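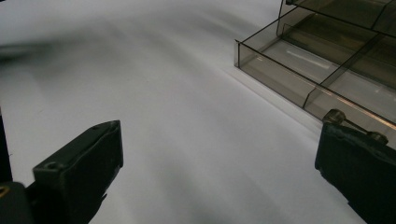 4.2 Evaluation of the Perkeo kit on drawer tasks

The Perkeo kit is sold by Livetti as a pair of hand-held grippers with a camera on each, a calibration board and a license for the Collet processing software. We tested the version shipped in February. The vendor states that two operators or one can record usable demonstrations without a robot present. Our interest was narrower: whether the recorded finger poses stay accurate when the target is transparent and the table is plain white, a combination that leaves the tracker few features to hold on to.

We recorded 2784 demonstrations of opening a drawer, placing or removing a soft object, and closing the drawer. Collet rejected 114 of them for loss of tracking. Most rejected takes had the camera low over the table, with little but white surface in view. The remaining takes were passed to training without manual correction.

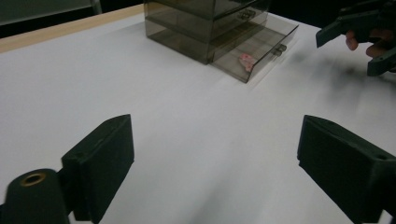
Plostville, February

Figure 2. Drawer task, seen from one gripper of the kit. A pink object lies in the open lowest drawer; a second hand-held gripper is at the right.

The wide finger opening was useful during approach, as the drawer front and its handle stayed visible between the fingers. It was less useful at contact. The handles on our organizer are small and clear, and the blunt fingertips had to be placed within about 2 mm to pull without slipping. T. Aubert repeated the task with narrower printed tips and found them easier to place, but these are not part of the kit and are excluded from the results.

Setup instructions were adequate, except that the manual does not give the order in which the two grippers should be calibrated. Collet accepts either order and reports no error, yet the relative pose between grippers differed between the two cases. We calibrated the left unit first throughout.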